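Teaching by Hand: the Calloseck gripper goes round the table

Gallery page, June 2021
Words by Rogério Cavalcanti, with a good many corrections by Asnakech Wubshet

Welcome, and thank you for finding your way to this corner of the Brultenel pages. We have been promising a gallery ever since the Rurmont open evening, when so many of you asked what our days look like, and I am sorry it has taken us a while to put it together. The short answer is that we walk about a room holding a pair of robot fingers and doing perfectly ordinary things with them, over and over, so that a robot arm can later have a go at copying us. The long answer is the rest of the page, so do put the kettle on.

For anyone who has come in fresh, Calloseck is our name for the hand-held gripper. You hold it, you squeeze, the fingers close, and the camera on the tool sees what the fingers are up to for the whole of the job. There is no arm attached while we are doing this. We did try the other way first, steering a real arm by remote control from a desk, and I still have a soft spot for it, but it was slow going and it made all of us rather cross by mid-afternoon. Picking up a jar with a thing in your own hand is so much nearer to just picking up a jar!

Setting off

Every demonstration begins a little way back from the table. Asnakech is firm about this and she is quite right. If you start with the fingers already hovering over the bottle, the robot learns a lovely grasp and has no notion at all of how to get there, and I speak as the person who recorded a whole morning that way and had to do it again.

So we stand back, hold the gripper level, open the fingers, wait for a breath, and then go in at a walking pace. The pause feels silly the first few times. You do get used to it, and I have caught myself doing it at home before reaching for the butter.

The near end of the table

Most of our work in this room has been with the things standing at the near end. The job is a simple one to say out loud: take hold of one thing, lift it clear, set it down again at the spot you were told, let go cleanly and back away. We chose things that a person would have on a table anyway, with different widths and different sorts of lids, and we try not to arrange them too prettily. Asnakech likes the jar best. I am a bottle man myself.

The fins are the part visitors always want to touch. They are ribbed so that they give a bit and fold themselves round whatever they meet, and they forgive a great deal of clumsiness in the person holding them, for which I am grateful.

Fingers open on the way in, with the orange-capped bottle and the jar beside it up ahead, and the trophies keeping watch from their shelf in the back corner.

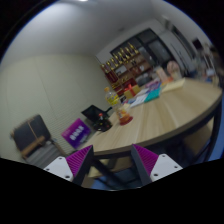

Closing the fingers

Squeeze slowly. If this page had to be boiled down to two words to pin above the door, I would pick those. People who are new to the tool tend to snap the fingers shut, as you would with a pair of kitchen tongs, and the object gets a nudge just before it is caught. You hardly notice it, as your wrist quietly makes up the difference. An arm copying you has no such wrist, and it will faithfully nudge the jar and then close on thin air where the jar used to be.

We practise with the spoken count that Asnakech brought over from her days teaching the cello to children. It is a long, even "and-one", with the fingers meeting the object on the "and" and settling on the "one". I laughed when she first suggested it and now I can't close a gripper without humming.

It also helps to look at the object and leave the fingers to look after themselves. I can't give you a tidy explanation for that. It is the same with threading a needle or parking a car, I suppose.

Jars, bottles and other characters

Each sort of thing has its own manners. A bottle wants to be taken fairly low down, or it swings like a pendulum when you lift. Jars are heavier than you expect and like the fins well spread. Small containers are the tricky ones, as it is very easy to come in too high and find that you have got hold of a cap and nothing else. We did one long session on small containers alone, and it was the only time this month that I have seen Asnakech sit down on the floor.

If a thing slips, we carry on. That took some getting used to as well — the wish to stop, tut, and start afresh is very strong — but a demonstration where the bottle tips a little and the person calmly steadies it and tries again is worth having. The arm will have bad moments of its own and it ought to have seen somebody recover from one.

What we do throw away is muddle: a change of mind halfway across the table, a hand wandering in front of the camera, or a person stopping to answer a question about lunch. By the end of last week we had recorded 884 demonstrations and kept 507 of them. I thought that was dreadful. Asnakech thought it was rather good for two people sharing one room, and I have decided to believe her.

Curved walls and wide views

A few friends who had an early look at this page wrote to ask about the bend in the walls and the table edge. It comes from the very wide lens on the gripper. We are fond of it, as it takes in the table, the floor and a fair bit of ceiling all at once, and from those the software can work out how the tool was moving through the room. A narrower view would look more like a holiday snap and be a good deal less use to us. It loses its bearings easily when there is only a blank wall to go on, so a room with shelves and books and bits and bobs suits us beautifully. I have been told off at home for years for keeping too many bits and bobs, so you may imagine how much I enjoyed passing that on.

Letting go, and backing away

The end of a demonstration matters as much as the start and gets half the attention, mostly because by then you are pleased with yourself. Set the thing down properly before you open the fingers. Open them all the way. Then come straight back by a forearm's length before you turn, or the edge of a fin will catch the lid and take it along for the ride.

Then we press the button, say the number of the take out loud, and swap over. We change hands every 4 takes, which keeps the wrists happy, and it means the arm gets to see two rather different styles. Mine has been described as "stately". Asnakech moves as though the bus is due.

Handing it on to the arm

The kept recordings go off to the workshop at Jaidee, where the arm lives. It wears the same sort of fingers and the same sort of camera as the tool we carry, so that what it sees on the day is as close as possible to what it was shown. Our first proper trial there is still to come, and I am not going to make any brave promises on a public page. It has been through a rehearsal with a bottle, and I will say only that I was allowed to stand much nearer than I had expected.

Coming to have a go

If you live near Rurmont and would like to try the gripper, we would be delighted to have you. It needs no skill whatever, only a bit of patience and sleeves that stay rolled up. Write to Asnakech through the Brultenel contact page and tell her whether you are left-handed, please, as nearly everything we have so far was done with the right and we would dearly like some company on the other side.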